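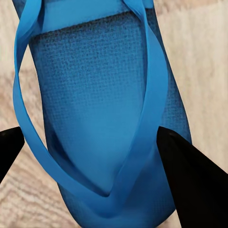 Course notes, Equipment Planning for Robot Work Cells
Unit 4: Budgeting a simulated cell before a physical one

## 4.1 Scope

The planning case is the Kerside cell: one arm, one wrist camera and a two-finger gripper, sorting soft household goods on a wood tabletop. Footwear is in the object set. A flip-flop is the usual trial item. Its sole is wide compared with many gripper openings, and its strap leaves gaps that a finger can enter or catch on.

Work on the case starts in simulation. Purchase requests for hardware are written after the simulated grasps have been reviewed.

## 4.2 What to settle in simulation

- **Jaw opening.** Compare the widest part of each object with the full opening of the gripper. Add clearance on both sides.
- **Finger shape.** Wedge fingers reach close to the table. Check whether the tip meets the sole or the strap first.
- **Camera position.** With a wrist view, a near finger can hide the edge of the object. Decide whether a second, fixed camera is needed.
- **Table surface.** Wood grain adds visual detail. Plan for more than one surface if the cell will be moved.

Rigid models of straps give poor estimates of grip force. Do not size the gripper motor from them.

## 4.3 Budget lines

| Line | Amount (USD) | Type |
|---|---|---|
| Workstation for rendering | 3200 | one time |
| Simulation license, Ilura | 800 | yearly |
| Arm and gripper | by quote | one time |
| Spare fingers | by quote | recurring |

The license is charged per seat. For a planning period of 3 years, enter it three times. Students often enter it once, and the total comes out 1600 too low.

Shipping and mounting plates belong on the arm line. Training does not; list it separately.

## 4.4 Lead time

Allow about 60 days between a signed order and delivery. The workstation can be ordered first, as the simulation work does not depend on the arm.

## 4.5 Assignment

Prepare a one-page purchase plan for the Sturkimcombe site using the same object set. State the jaw opening you require and show how you got it. Mark every price as quoted or estimated. Plans without a spare parts line will be returned.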